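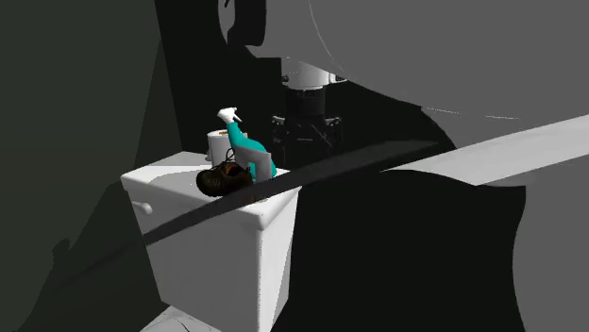
Fig. 1. Toilet tank with the lid used as a shelf.

Household Water Use, Handout 4
Instructor: Sirkka Harju
Indoor use and the toilet

Read this before the lab. Bring your water bills if you have them.

Most homes use more water for flushing than people guess. The amount depends on two things: how much each flush takes, and how often the toilet is flushed. Older tanks take more water per flush than newer ones. Leaks come on top of that and run day and night.

How the tank works
Pushing the handle lifts the flapper at the bottom of the tank. Water drops into the bowl and starts the siphon. When the tank is nearly empty the flapper falls back and seals. The fill valve then opens and stays open until the float reaches its set height. Extra water goes down the overflow tube.

Common faults
A worn flapper lets water seep into the bowl. A float set too high sends water down the overflow tube, and you will hear the valve running. A chain that is too short holds the flapper open.

Dye test
Clear the lid and lift it off. Put a few drops of food coloring in the tank. Do not flush. Wait, then look in the bowl. Any color there means the flapper leaks.

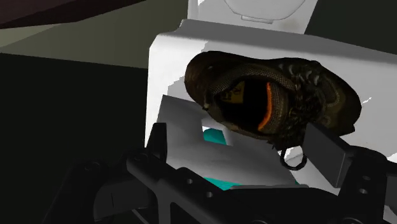
Fig. 2. Brown shoe with orange lining, against a white fixture.

Worked problem
The Mullgate house has two people. A slow leak loses 60 gallons a day. How much is lost in a week, and how much in April? Show your steps. (Check: the weekly figure is 420.)

For the write-up
Record the meter reading at night and again in the morning, with no water used in between. Give both readings and the difference. Faustine Perrin's notes on reading a dial meter are in the course folder under Puvanthorpe.

Write-ups are due 08/05/2021.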